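Ridora Bench Practice Group
Minutes of the meeting held 5/30/22, Tapley room, second floor

Present: six members, which is a quorum under the rule we passed in order to have a quorum.
Apologies: both delegates from the Skovdale site, who were traveling. The meeting noted that it fell on a holiday Monday and agreed not to discuss whose idea that was.

1. Minutes of the last meeting

Accepted with one correction. Under item 4, "the arm shall be parked before lunch" should read "the arm shall be parked before launch." Two members said they had been following the first version and would like to keep it. Taken up again under item 6.

2. Matters arising

The label maker has been found. The labels have not.

The Skovdale site has returned its comments on draft 3 of the two-arm practice rules. There were 75 comments, a large share of them on the word "should." The secretary has sorted them into accepted, declined and "see item 3."

3. Two-arm practice rules, draft 4

The chair reminded the group that the rules cover simulated and physical cells alike. A member asked whether a rule about pinch points made sense in simulation, where there are no fingers to pinch. The reply was that policies trained there get moved to cells where there are, and that habits travel well. The member withdrew the question and asked that it be minuted that it had been a fair one.

Draft 4 was then gone through by section.

3.1 Shared space. Each arm has a home side. Either arm may cross the midline, but only one at a time, and the task sheet must say which has priority. Skovdale had asked for a painted line. Declined for simulation, left to each site for real cells. Agreed.

3.2 Drawers and doors. An open drawer counts as an obstacle for both arms from the moment it starts moving until it is logged as closed. The old wording said "while in use," and it emerged that three people had three readings of that, one of them involving whether anybody was looking at the drawer. New wording agreed.

3.3 Fingers near handles. A gripper working at a drawer must not be commanded to close on the handle and reach inside in the same step. There was a long exchange about whether reaching over the drawer front counts as reaching inside. Agreed that it does. One member dissented and will write half a page, no more.

3.4 Items with lids and hinges. Laptops and similar objects are to be treated as two linked bodies with a stated joint limit. Force on the lid is to be capped in the task sheet, and a run with no cap written down is not a valid run. Agreed without discussion, to general surprise.

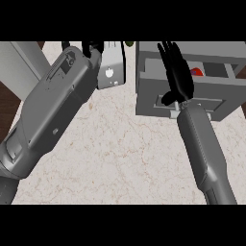 3.5 Stopping. A stop on one arm stops both. This was already the practice at Ridora and was believed to be the practice at Skovdale, until comment 41 asked what we meant by "both." A definition will be added.

3.6 Camera views. Any view used for sign-off must be named in the task sheet, and a reviewer who cannot see a contact from that view must mark it "not visible" and leave the pass box alone. The phrase "presumably fine" is retired. It had appeared in the review log often enough to be given its own abbreviation, and the abbreviation is retired too.

4. Number of runs before sign-off

The present rule asks for 500 simulated runs before a task goes to a real cell. A proposal was tabled to raise this to 1000 for any task using both arms. In favor, it was said that two-arm faults are rare and turn up late. Against, it was said that a bad task sheet is just as bad on the second half of the runs - only slower.

After some back and forth the group agreed to 1000 for two-arm tasks, with the first 500 reviewed before the rest are started. Single-arm tasks stay as they are. The member who had asked for 2460 was invited to explain the figure. It came from a spreadsheet. The spreadsheet will be circulated.

5. Ridance logging tool

Ridance now refuses to save a run if the stop reason is blank. Since the update, the most common stop reason in the log is a single period. Agreed to replace the free text box with a list: task complete, time limit, contact limit, operator stop, fault. "Other" was proposed as a sixth choice and voted down after a look at how "other" had done in previous lists.

It was also agreed that logs must record which arm held what at the moment of a stop. The tool has a field for this. It is on the second tab, and several members were pleased to learn there was a second tab.

6. Parking

The group returned to the lunch question. Resolved that arms are parked before launch and also before lunch, and that in simulation the second half of this rule is optional.

7. Any other business

The name of the rules was raised. "Two-Arm Practice Rules" was felt to be dull. "Shared Hands" was felt to be worse. The name stands.

A member asked for the projector in the Tapley room to be replaced. Noted, as it was last time.

Actions

Secretary: definition of "both" for 3.5, and draft 5 to all members.
Ridance lead: stop reason list, and move the held-item field to the first tab.
Dissenting member: half a page on 3.3.
Chair: write to Skovdale with the declined comments, politely.
Owner of the spreadsheet: the spreadsheet.

Next meeting: August, on a day that is not a holiday at either site. Secretary to check the calendar and the chair to check the secretary.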